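Workshop notebook, packing cell, January
Entry by the day shift, continued from the page with the slider tests

Started 7:40. Coffee machine is broken again, so everybody came to the cell early and in a bad mood.

I want to write down where we are with the pouches, before Stella Waweru comes back from Grønli and asks me. Last month the line packed 1,579 spare part kits by hand. Of these, 1,241 went into the clear zipper pouches and the rest into cartons. The cartons are easy and I do not write about them here. The pouches are what the people at the bench complain about, and they are right. Opening and closing a zipper all day makes the thumb sore. Two persons have already asked to change to another bench, and I also did this work for one winter and remember it well.

The plan from Skamby was simple on paper: the robot takes the pouch, opens it, the person puts in the parts and checks the list, the robot closes. In this plan the person does the thinking part and the robot does the thumb part. I still like this plan. But the pouch does not lie the same way two times, and the plan was drawn by somebody who had a flat pouch in the drawing.
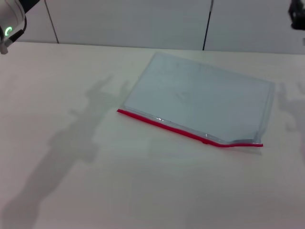
Pouch with red zipper on the white table, closure side toward the front.

Notes on the pouch itself, for whoever continues:

The red strip is good for us. The plastic shines and takes the color of the table, but the red is easy to find. Please do not let purchasing change to the all-clear type from Varkavlow, even if it is cheaper. I wrote them a message and got no answer yet.

The corners are the difficult part. When a corner is folded, the strip bends up and the fingers close on the fold and not on the strip. A person corrects this without knowing it. I watched my own hands for ten minutes and I could not say what I do. I press with the side of the little finger, I think — and then I pull.

Shadows of the arms fall over the table next to the pouch. I asked if the second lamp can be moved to the front. Answer: yes, but the cable is too short. Cable is ordered.

Log of the tries: 181 since the start of the month, all written in the blue folder. I stopped 19 of them myself because I did not like where the fingers were going. The other failures are in the folder with the reason, please use the same words for the same reason. Now we have "slip", "slipped", "lost it" and "lost strip", and I believe these are all one thing.

11:15, talk with the bench people

I promised to write this also, not only the technical side. Opinions were mixed. One colleague said she will be happy if she never touches a slider again. Another one said that closing the pouch is the moment when she looks one more time at the parts, and she finds mistakes in this moment. If the robot closes, when does she look? I had no good answer. We agreed to try a short stop before closing, where the person presses a button. It makes the cycle longer. I prefer this to a wrong kit at the customer.

There was also a question about hours. I said what I know: nobody's hours are changed this quarter, and after that I do not decide. It was not a very satisfying answer for them and also not for me. Stella should come and say it herself, she knows more.

One practical wish from the bench: the person sitting at the cell wants to know before the arm moves. The green light is not enough for this when you look down at your parts. Small sound, maybe. Not the beep from the Dilus labeler please, everybody hates it.

13:30, wrist camera

Went through the wrist camera pictures after lunch. Close to the panels there is nearly nothing to hold on to, gray on gray and soft. The dark vertical seam is the only sharp line. I would like to use a seam as a reference when the arm turns away from the table, but then we have to be sure which seam it is — there is more than one in the wall behind the table. A strip of colored tape beside each one would solve it in five minutes. I will ask if we are allowed to put tape.
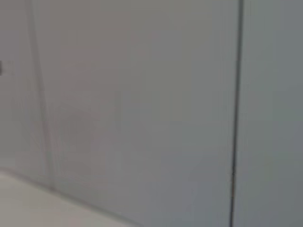 To do

Tape next to the seams, two colors, if allowed.
Button for the stop before closing. Big one, can be pressed with the elbow.
Agree on the words for the failures and correct the old pages in the folder.
Ask Skamby again about softer finger pads. They said "soon" in the last two calls.
Sound before the arm moves. Try three sounds and let the bench people choose.
New rotation list for the cell: two hours each, then change. Put it on the door, not in the mail.

16:20. Lamp cable arrived, wrong plug. Sent back.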